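About Mustcombe

Mustcombe supplies play food, baskets and tabletop learning materials to preschools, kindergartens and family centers. The company was founded as a mail-order business with a catalog of 60 items. The current catalog lists 1,395 items and is issued each December.

Our Materials

The play food range remains the center of our work. It is offered in 2 collections. The Parkow collection covers fruit and vegetables for sorting, naming and pretend shopping. The Ersoy collection covers bread, dairy and prepared dishes for the play kitchen. Pieces may be ordered singly or in sets, and any lost piece can be replaced without the purchase of a new set.

Baskets are selected with the same care as the food they hold. Open wire styles allow children to see the contents before reaching in, and they support early work with the words "in," "out," "beside" and "behind."
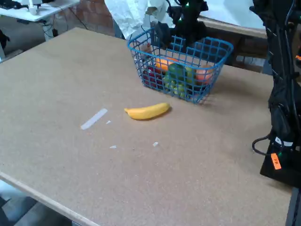
Toy fruit in a blue basket, with a banana set out on the tabletop.

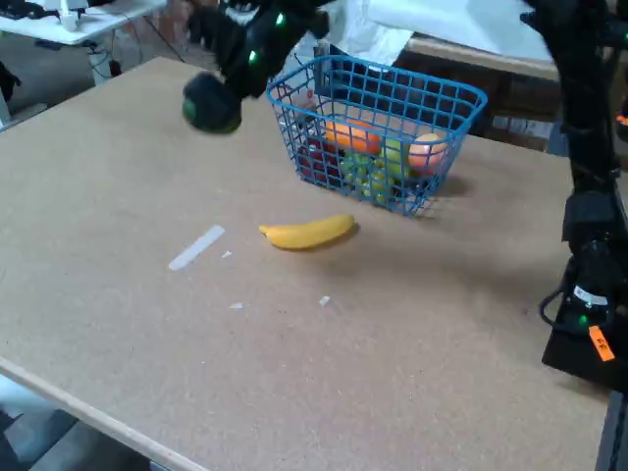

Each set is accompanied by a printed activity guide. Suggested activities include filling and emptying the basket, grouping by color, and setting a table for a stated number of guests. The guides are written for use by classroom staff and by parents at home, and require no special training.

Our Customers

Mustcombe currently serves 114 schools and centers. Orders are accepted from institutions and from individual households on the same terms. Schools furnishing a new classroom may request a planning consultation at no charge.

Our Location

Our office and showroom are located in the Nostach Building. The showroom is open to visitors by appointment until 4:00 p.m. Catalog requests, replacement orders and general inquiries may be submitted through the Contact page.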